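Work and Automation, Unit 4: The Bench Cell at Damden
Lecture notes. Read before Monday's session.

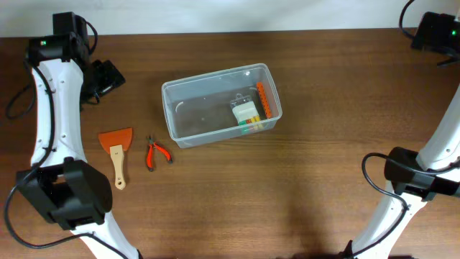 Background

Damden repairs and repacks small goods for resale: hand tools, hobby kits, household odds and ends. Items come back from stores in mixed lots and have to be sorted, checked and put into clear plastic boxes before they go to the shelves. Until last year all of this was done by hand on long benches. The company then put in two-armed cells from a supplier called Satti, one arm on each side of a wooden table, and moved part of the sorting to them.

The case is useful for us because the job itself stayed simple. A scraper, a pair of pliers and a packaged item in a box are easy for a person to tell apart and pick up. For the arms each one is a separate problem of grip and angle. A flat blade with a wooden handle needs a different approach from pliers lying with the handles open, and a clear box is hard for a camera to judge because the table shows through it.

What changed in the job

Before the cells, a sorter handled 500 items on a normal shift and made every decision alone. After the change, one sorter looked after 2 cells. The hand count per person fell to 231, made up mostly of the items the arms had set aside. The cells took the ordinary items and left the odd ones.

Ingvar Dalsgaard, shift lead at the time, kept notes during the first months. Three points from them matter here.

The work became less even. Sorters had stretches of waiting followed by several stops close together. Some liked the pauses. Others found the day longer than before.

The skill moved. People who had been fast with their hands were now asked to read a fault screen and decide whether to restart, reposition the item or clear the table. Training for this was one afternoon, and Dalsgaard thought it was too short.

Talk on the floor dropped. Sorters used to stand side by side. With the cells between them they were too far apart for conversation, and new hires had fewer chances to learn by watching.

Pay and grading

Damden kept the old pay grade for a year — the union had asked for a new one from the start. In October a new grade, cell operator, was agreed for staff who had passed the longer course. Sorters who stayed on the hand benches kept their rate. No one was laid off, but four positions were not filled when people left. Keep these two facts separate in your essays. A site can have no layoffs and still have fewer jobs.

Terms

Exception handling: the work left to people when a machine cannot finish an item.
Deskilling: loss of judgment or craft in a job after a change in method.
Task shift: a change in what a worker does without a change in job title.

For discussion

Was the move from hand sorter to cell operator a case of deskilling, a task shift, or some of both? Use Dalsgaard's notes. Compare with the Lorari warehouse in Unit 3, where the pay grade was settled before the machines arrived.

Reading: Atum case packet, sections 1 and 2.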